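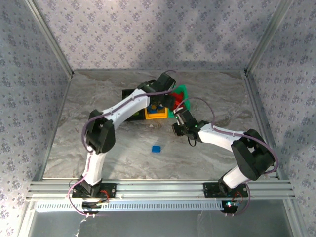
Is it worth sorting toy bricks by color?

For most families it's worth it for a small set on one table, and a waste of an evening for anything bigger.

Juniper Greenberg
May 16, 2021

I know that's going to annoy people. My feed is wall-to-wall rainbow bins right now and every one of them comes with a caption about calm. I have sorted a lot of bricks. I have not been calm.

Where I'm coming from: two kids, one shared bedroom, a tub of hand-me-down bricks from my cousin Sunita. Last August I sorted the whole tub by color over 4 evenings. Nine colors, nine bins, printed labels. The labels were nice. I'll give myself the labels.

By the end of the week the kids had built a hospital, a shark and something called the bad bus, and every color was back in one heap on the rug. They'd had a great time. The bins were being used as boats.

The usual pitch is that kids find pieces faster. Do they? Try looking for a small red brick in a bin full of red bricks. They all blend. In a mixed heap a red one at least sticks out from the blue.

If you have to sort, shape works better. Long ones here, little square ones there, wheels and windows in a jar. A kid who needs a long brick will usually take any color of long brick. Mine will anyway. Yours may be artists.

The other thing I don't buy is the special storage. Rikus sells a stacking set with a little window in each drawer. Bruva has a drawstring mat. I've owned both. The drawers are too shallow to get a hand in and the mat eats the small pieces in its folds. I still find them there.

Open bins, no lids, low sides. Anything with a lid becomes a thing with a lid lying next to it.

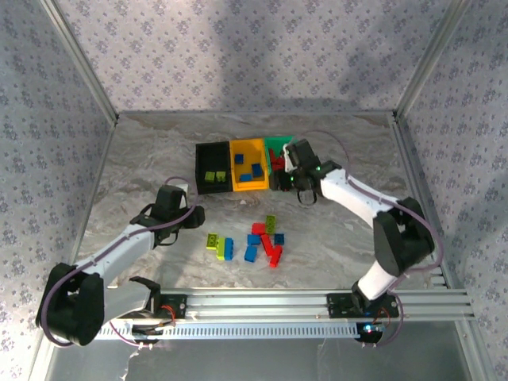 And keep the number of bins small. Three is plenty. I've gone to three and I can put them in a row at the back of the play surface, where an elbow won't send one onto the floor.

Someone always asks whether the bin has to match the brick. I used to think so. Now I think it matters a lot less than the bins being different from each other. Lime green bricks in a black bin, blue in a yellow one, red in a green one, fine. A four-year-old learns that faster than you will.

You do pay for it, though. Put red bricks in a green bin and sooner or later somebody turns up with a green brick and a very reasonable question. Then you're either making an exception or buying a fourth bin, and I've told you how I feel about more bins.

Also, lime green and green. Decide up front whether those are one color or two. We did not decide up front. There were tears, some of them mine.

Someone named Leonidas Rallis replied to an earlier post of mine that sorting teaches "early math." Maybe! My younger one does like dropping bricks into bins. She likes it for as long as it takes me to sit down. I'd call it a decent rainy-day game and leave math out of it.

As a game it goes better if you tip out one handful at a time. Spread it loose on a flat surface in front of the bins so nothing is stacked on anything. A full tub dumped on the floor looks like a chore, and kids can smell a chore.

Smooth surface beats carpet by a mile. On carpet the bricks stand up on edge and wait for your feet.

Replying to the person who asked how many bricks is too many: I counted ours once, during the labels phase, and got 347. Too many to color sort and keep sorted. If you've got nearly 200 or fewer you might get away with it, if you enjoy that sort of thing and your kids are out.

What we do these days: the big tub stays mixed and lives under the bed. A small batch comes out with the three bins. When they're done, everything goes back in the tub in whatever order it likes. Cleanup is short enough that they'll do it without me standing there.

Yes, I've seen the before-and-after videos. I'd like to see the one filmed a week later.

Sanne Nijs asks if I at least separate the broken ones. I do. Chewed ones too. They go in a bag in the kitchen and I forget about the bag.

Last one, then I have to make dinner. If you're the one who enjoys the sorting, go ahead and sort. Put on a show, do the reds. Just don't expect the kids to keep it up, and hold off on the label maker until you've lived with it for a month.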